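4.3 Recording the open-hand reference

The grasp prediction method compares each new wrist view with a stored view of the hand at rest. In the Druscombe trials, 339 of the 1518 recordings had to be labelled again by hand after the reference was taken with the fingers part closed. Take a new reference whenever the covering has been refitted.

1. Fit the fabric covering and smooth it back from the finger joints.
2. Raise the hand clear of the floor and send the OPEN command.
3. Check that the rubber fingertips are touching nothing.
4. Start the wrist view and save one still as the reference.
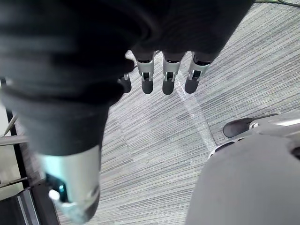
Figure 7. Fingers held above the carpet, covering in place.

Note: Folds in the cloth do not spoil the reference, but they must not hide a joint you plan to track. A finger that is partly hidden should be set to "ignore" in the Gallardo label file.

5. Move the arm to the second viewpoint and save another still. The carpet stripes may run at a different angle — leave them as they are. The method corrects for floor pattern in step 7.

Caution: Keep cables on the floor away from the fingers before any closing movement.
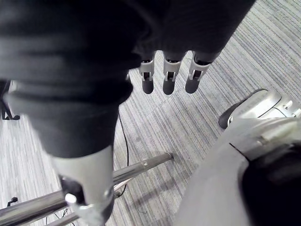 Does the reference have to be retaken for every session?
Only if the covering, the camera or a fingertip has been changed. Otherwise a reference can be used for 72 hours.

6. Enter both file names in the Morkstead log.
7. Run the comparison in mode 2 and wait for the match score before you send any grasp command.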